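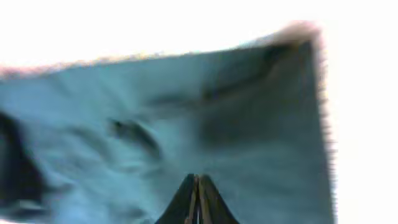

Laine Raudsepp

4. Preparar uma viagem de grupo no Stulura

Esta parte do manual é para a pessoa que organiza a viagem. Os viajantes que só querem consultar o programa no telefone podem passar directamente à parte seguinte. Supõe-se que já tem uma conta de organizador e que o programa está instalado no computador. No telefone é possível corrigir horários, mas não se pode criar uma viagem nova.

Em todos os passos uso o mesmo percurso: uma viagem de grupo em May (em português, maio; o programa mostra o mês em inglês enquanto não se muda a língua), com partida de Villgate, duas noites em Musitham e o resto da estadia na Pousada Huamán, junto ao mar. O percurso completo tem cerca de 854 quilómetros, ida e volta.

Antes de começar

Tenha à mão:
- a lista dos viajantes, com o nome como está escrito no documento de viagem;
- as confirmações do alojamento;
- os horários dos transportes já reservados;
- o contacto de uma pessoa em cada lugar onde o grupo vai dormir.

Se faltar alguma confirmação, pode começar na mesma. Os campos vazios ficam marcados a amarelo e a viagem conserva o estado "Rascunho" até estarem preenchidos.

Criar a viagem

1. Abra o Stulura e escolha a língua no menu do canto superior. A mudança vale para os menus, os meses e as mensagens automáticas. Não vale para os textos que o organizador escreve.

2. Carregue em "Nova viagem" e depois em "Grupo". A opção "Individual" não permite dividir quartos e, depois de escolhida, não se pode converter.

3. Dê um nome à viagem. O nome aparece no telefone de todos os viajantes, portanto convém que seja curto. "Musitham e costa, maio" é suficiente. Nomes muito longos são cortados no ecrã pequeno.

4. Indique o lugar de partida. No nosso percurso é Villgate. O programa propõe a estação central, mas o autocarro do grupo sai do parque atrás do mercado. Arraste o ponto no mapa até ao lugar certo e carregue em "Fixar".

5. Confirme o fuso horário. O Stulura usa sempre a hora local do lugar onde a etapa começa.

Nota: se uma etapa atravessa uma mudança de hora, a hora de chegada é mostrada com um pequeno relógio ao lado. Passe o cursor por cima para ver as duas horas.

Introduzir as etapas

6. No separador "Etapas", carregue em "Acrescentar". Cada etapa tem um começo, um fim e um meio de transporte. Uma visita a pé dentro da mesma cidade não é uma etapa, é uma actividade, e as actividades explicam-se mais abaixo.

7. Escreva a primeira etapa: Villgate a Musitham, autocarro, partida às 7h30. O programa calcula a duração sem paragens. Para acrescentar uma paragem, carregue na linha entre os dois lugares e escolha o tempo. Eu ponho uma paragem de meia hora antes da serra e outra depois. Com pessoas idosas no grupo é melhor pôr três.

8. Repita para a etapa seguinte, de Musitham à Pousada Huamán. Os últimos quilómetros são de estrada estreita e o autocarro grande não passa. Nesse ponto é preciso criar uma etapa separada, com o meio de transporte "Transfer local", mesmo que dure dez minutos.

9. Verifique a ordem das etapas na coluna da esquerda. Se uma estiver fora do lugar, arraste-a. Os horários das outras etapas não se alteram sozinhos.

Cuidado: o botão "Ajustar tudo" altera os horários de todas as etapas ao mesmo tempo, incluindo as que já têm bilhetes comprados. Antes de o usar, feche o cadeado nas etapas reservadas. Esta operação não se pode desfazer.

Juntar os viajantes

10. Abra o separador "Pessoas". Pode escrever os nomes um por um ou importar uma folha de cálculo. O plano básico aceita grupos até 57 viajantes, contando o organizador.

11. Se importar uma folha, a primeira linha deve conter os títulos das colunas. São obrigatórios "Nome", "Apelido" e "Contacto". A coluna "Alimentação" é opcional, mas a Pousada Huamán pede esta informação a todos os grupos e é mais simples pô-la logo.

12. Depois da importação aparece uma lista de linhas com dúvidas. Em geral são nomes com acentos ou com duas partes. Corrija-os à mão e compare com o documento. O meu próprio apelido já saiu cortado uma vez, e o bilhete teve de ser emitido de novo.

13. Marque as crianças com a caixa "Menor" e ligue cada uma a um adulto. Sem esta ligação, o programa não deixa distribuir os quartos.

Nota: os viajantes não recebem nenhuma mensagem enquanto a viagem estiver em "Rascunho". Pode trabalhar com calma.

Distribuir os quartos

14. Em "Alojamento", escolha a primeira estadia e introduza os tipos de quarto como estão na confirmação. Não confie na descrição do sítio de reservas. Em Musitham, "quarto duplo" significa muitas vezes duas camas separadas, e um casal em viagem de núpcias não fica contente com a surpresa.

15. Arraste os nomes para os quartos. Um quarto completo fica cinzento. Para trocar duas pessoas, ponha uma por cima da outra e confirme.

16. Na segunda estadia, carregue em "Copiar distribuição" se os quartos forem iguais. Se forem diferentes, o programa copia o que pode e deixa os outros nomes à esquerda.

17. Acrescente no campo "Observações" tudo o que a recepção deve saber: rés-do-chão, berço, chegada tarde. Este campo é enviado ao alojamento na língua em que foi escrito.

Actividades e tempo livre

18. Carregue num dia do calendário e escolha "Actividade". Indique a hora, o ponto de encontro e se é preciso inscrição. Para o passeio de barco desde a praia da pousada, eu ponho o encontro às 9h15 para sair às 9h45. O pessoal do barco não espera.

19. Se a actividade tiver lugares limitados, abra "Inscrição" e escreva o máximo. O barco grande leva 43 passageiros. Quem se inscreve depois entra numa lista de espera, e recebe um aviso se alguém desistir.

20. Marque também o tempo livre, com a opção do mesmo nome. Um dia sem nada no calendário parece um erro, e os viajantes telefonam a perguntar.

Cuidado: as actividades no mar dependem do vento. Active a caixa "Sujeito a confirmação" e escolha a hora da véspera em que a decisão é comunicada. Se deixar este campo vazio, o aviso é enviado à meia-noite.

Publicar a viagem

21. Carregue em "Rever". O programa mostra os campos em falta e os conflitos, por exemplo uma visita marcada durante uma etapa de autocarro. Os conflitos a vermelho impedem a publicação. Os laranja são apenas recomendações.

22. Abra "Ver como viajante" e percorra o programa do primeiro ao último dia. Experimente tocar nos pontos de encontro para ver se o mapa abre no lugar certo.

23. Carregue em "Publicar". Cada viajante recebe uma mensagem com a ligação e um código pessoal. O código serve uma única vez, por isso não o deve experimentar pela pessoa.

24. Peça aos viajantes que descarreguem o programa para o telefone antes da partida. Na serra não há rede em grande parte do caminho, e na pousada o sinal só é bom no terraço.

Alterações depois da publicação

Pequenas correcções de texto são guardadas sem aviso. Uma mudança de hora, de lugar ou de quarto abre uma janela em que se pode escolher entre "Avisar já" e "Avisar no resumo da noite". Para mudanças no próprio dia use sempre a primeira opção.

Se um viajante desistir, não apague o nome. Abra a sua ficha e escolha "Não viaja". O quarto fica livre, mas os pagamentos e as mensagens anteriores continuam guardados.

Problemas frequentes

O viajante não recebeu a mensagem: confirme o contacto na ficha e veja se o indicativo do país está escrito. Depois carregue em "Enviar novo código".

O mapa mostra outra localidade: há duas povoações chamadas Musitham. A correcta aparece na lista com a indicação "interior". Apague a etapa e crie-a de novo, porque mudar só o nome não muda o ponto no mapa.

A lista de quartos sai em branco na impressão: feche a janela de pré-visualização, volte a "Alojamento" e guarde antes de imprimir.

A cópia para a recepção imprime-se em "Alojamento", "Lista para o hotel". Leve também uma em papel.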